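Gristel Bench Notes
Gallery: Dell tower, lid off

Home > Galleries > Desktops > Dell tower

Quick gallery this time, no long write-up. Old Dell desktop, side panel off, case lying flat so everything faces up. Mostly board shots. Captions are short, notes in between are mostly for me.

Full set of tools for this kind of job: one Phillips driver, a soft brush, thermal paste, a tray with pockets. Most of the small stuff in these cases is held by latches and clips, blue ones usually. If it's blue, it probably moves. 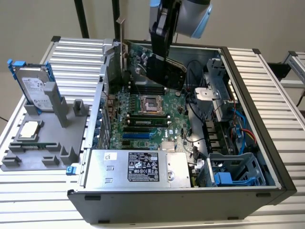
By Jovita Cárdenas
Galindo workshop, January
Filed under: desktops, parts, graphics cards
2,096 views

Expansion card over the board, black shroud, tilted a bit. CPU socket empty, one memory module in. Long silver box along the bottom is the power supply.

Notes on cards, since half my mail is about cards:

Bracket first. Look at the back wall of the case before you look at the slot. If the metal tab isn't lined up with the opening the card will sit crooked and you'll blame the slot.

Retention piece open before the card goes anywhere near it. Gray plastic on this one. They do get brittle with age, go easy.

Straight down once it's lined up. Angle is fine on the way in, not once the contacts touch. Push at both ends, even pressure.

Coming out is the reverse, except check for a catch at the end of the slot. Some have it, some don't. Pull against a closed catch and you can take the whole thing off the board. Have done it. Festico board, years ago, still in a drawer.

Low-profile or full height, measure before you buy. A low-profile card with the wrong bracket is the number one thing sent back to us.

And write down which slot it came out of. Tape on the case works. Phone pic works better.

Next one is closer in.

Low-profile graphics card in its slot, next to the four black memory slots. Coin cell on the edge of the board, black cables down the side of the case.

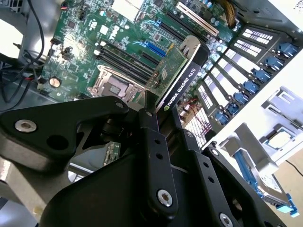
Memory, cells and cables

Memory. Read the label on the stick you have before ordering a second one. Speed, size, voltage if it's printed. A mixed pair will often run at whatever the slower stick can do. The 800 sticks in the Gristel bin are cheap for a reason, people order them without checking and then theres another box in the mail coming back.

Slots. Latches open, notch lined up, thumbs on both ends. Takes more force than you think it should. If only one end clicks, take it out and start over.

Coin cell. Wrong clock at every startup, settings gone, that's usually the cell. Cheap part. Note the direction before it comes out. Don't dig at the holder with a screwdriver, use something plastic.

Cables. Pull on the connector, never the wire. Fold the long ones out of the way before cards go in, they love to get under a card edge. SATA plugs with a metal clip have to be squeezed first. Some of the old ones have no clip at all and fall out if you look at them wrong.

Dust. Brush, then air, in short bursts. Hold fan blades still while you do it. Heatsink fins collect the most, and the little finned ones on the board get forgotten every single time.

Power supply. Unplug, wait, leave it closed. We swap the whole unit, we don't open them, please don't email asking for the fuse rating. Length matters as much as wattage in a Dell case. I've got a 600 watt unit on the shelf that is lovely and does not fit in a single thing I own.

Paste. Old paste off both surfaces, alcohol and a lint free cloth. Small dot in the middle. Drosia paste is what's on the bench at the moment, any decent one will do.

Last one, wider. Processor out, resting in a pocket of the gray tray with its heat spreader showing. Green card standing up in a slot of the same tray. Socket open, gold-toned contact area in plain view. Drive cage over on the right, blue and red SATA cables running down along it.

Reminder about open sockets: nothing goes in there but the processor. No fingers, no brush, no air can up close. A crumb of old paste on the contacts is a whole evening gone. If the load frame is going to be open for more than a few minutes, find the plastic cover. No cover, close the frame gently and keep stuff away from it.

Processor by the edges only, check the corner mark against the socket, lower it flat. No sliding and no pushing. If it doesnt drop into place by itself it's turned the wrong way.
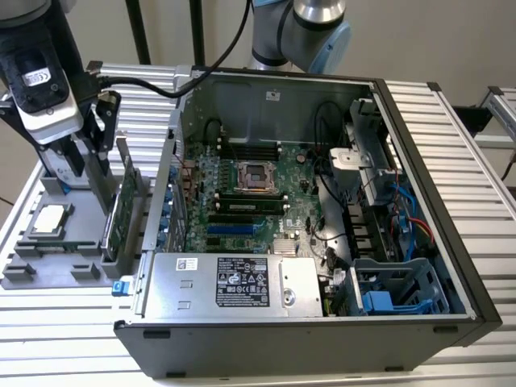
Sarahí Maldonado
Would add one thing on the processor: do the memory after it, not before. I had both sticks seated first and kept bumping them with the lever. Also do you put the drive carrier back in last? I find the cables much easier to reach with it out.

Jovita Cárdenas
Yes, carrier last. And agreed on the lever, clear as much space around the socket as you can. Will put that in the notes when I get a minute.

Unnamed reader
What do you use on the contacts of a card that's been in storage? Eraser or alcohol?

Jovita Cárdenas
Alcohol. Erasers leave crumbs and they're hard on the gold. Let it dry all the way before it goes back in a slot.

2 more comments waiting for approval

More galleries: Desktops | Laptops | Power supplies | Odd brackets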